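Corkitz cloth-folding kit and training method: a review
Sunday, July 12, 2026
Reviewed by Dehua Bai

Corkitz is the first kit from Corkov, sold as a method as much as a set of parts. You get the training code, a written protocol for recording demonstrations, and a base policy already trained on clothes. You supply two arms and a table. The claim is that 500 demonstrations of your own laundry are enough to adapt the policy to it. I ran it through June on our two white arms, with a salmon-coloured T-shirt as the main test garment and darker clothes on the table beside it. 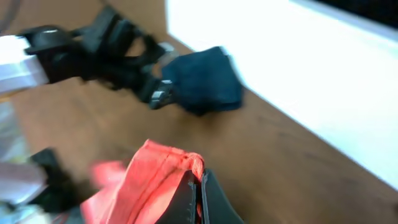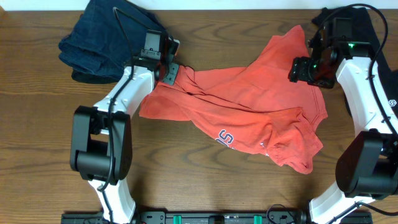
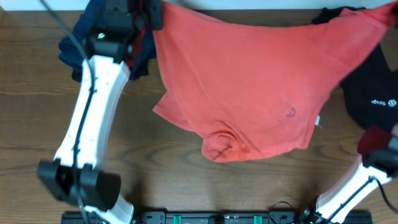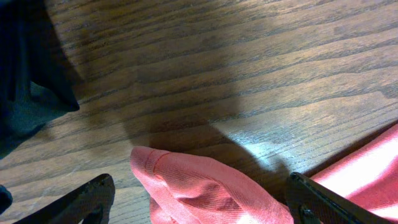 What the method does

The policy takes the overhead view and both wrist views and predicts a short run of motion for the two arms together. A second, smaller network scores how flat the garment is. If the score drops, the policy throws away the rest of its plan and makes a new one. Corkov calls this re-grasping, although often the gripper never lets go and only the other arm changes course.

The written protocol is the best part of the package. It tells you to begin each demonstration with the garment crumpled, to vary the colour of whatever lies beside it, and to keep your failed grasps in the set. I had been deleting mine for years.

Results

I gave it 67 trials on T-shirts after adaptation. A trial passed if the shirt ended up folded with both sleeves tucked in and no hand had touched it. It passed 67 per cent of those I started from a loose heap, and did better when the shirt was already spread out. With the flatness network switched off, the heap figure fell by 10 points.

Sleeves are the weak spot. When one is trapped under the body of the shirt, the policy will lift the whole garment and set it down again, sometimes several times over. I capped it at seven lifts, and most of the failed trials hit that cap.

Dark clothes are harder. Navy on navy confuses the wrist views, and the arms will pinch two layers where they want one. Jeans it mostly leaves alone unless you record demonstrations for them.

Compared with Bolteo

Rodrigo Urquijo ran the Bolteo method on the same table. It is quicker per fold and easier to install, but it had trouble with anything starting in a heap. For flat, sorted items I would take Bolteo.

Gripes

The installer wants an older driver than the one most people have. Logs are saved without the garment label – you have to add it yourself. The Manzano simulator files are listed in the manual but were missing from my download, and support took a week to send them.

Worth buying if you already own the arms and have the patience to record. Four stars out of five.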